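Minutes of the December planning meeting, Pudollow bin-picking group

Present: Jocelyn Villanueva (chair and, this month, also taking notes), the two operators, the labeling team, and our visitors from Flendau, who were kind enough to join us by phone.

The meeting opened at 9:30 with thanks to everyone who stayed on to finish the second batch. The minutes of the last meeting were agreed, with one spelling put right.

1. Where we stand
The set now holds 556 grasp attempts that passed the check, against a target of 1000. Jocelyn said she was very pleased with this, all the more so given the slow start, and that she would much prefer a smaller set with honest labels to a big one that has to be redone. Failed grasps are to be kept and marked as failed. A few had been thrown out early on, and the operators have promised to stop doing that!

2. Mix of objects
There was a long and friendly talk about what goes in the bin. Plundeo, our training side, would like more objects lying on their sides and more that touch a wall, as the model still does poorly there. Agreed to change the objects after every 30 attempts and to stir them by hand in between — no tidy rows, please.

3. Clear and shiny things
The labeling team asked for help with see-through objects, whose outlines they find very hard to draw.

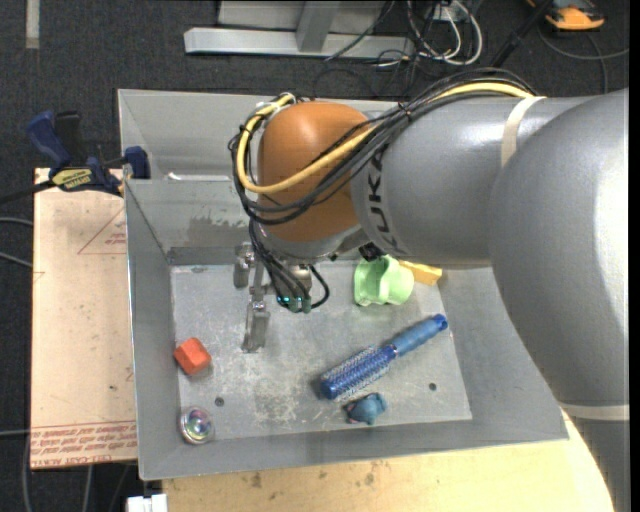
Flendau offered to share their own labeling notes, and this was gladly accepted. Until those arrive, labelers should mark their best outline and tick the "unsure" box. It was felt that brushes need a rule too, and after some back and forth we settled on one outline for the whole brush, bristles and handle together.

4. Storage
The Yoon drive is filling up. Agreed to move the first 600 recordings, good and bad alike, to the shared store before the next batch begins.

5. Any other business
The operators asked for a longer break at midday. Agreed at once.

Actions: Jocelyn to write up the brush rule and send it round; operators to move the recordings; Flendau to send their notes.

The meeting closed at 10:45.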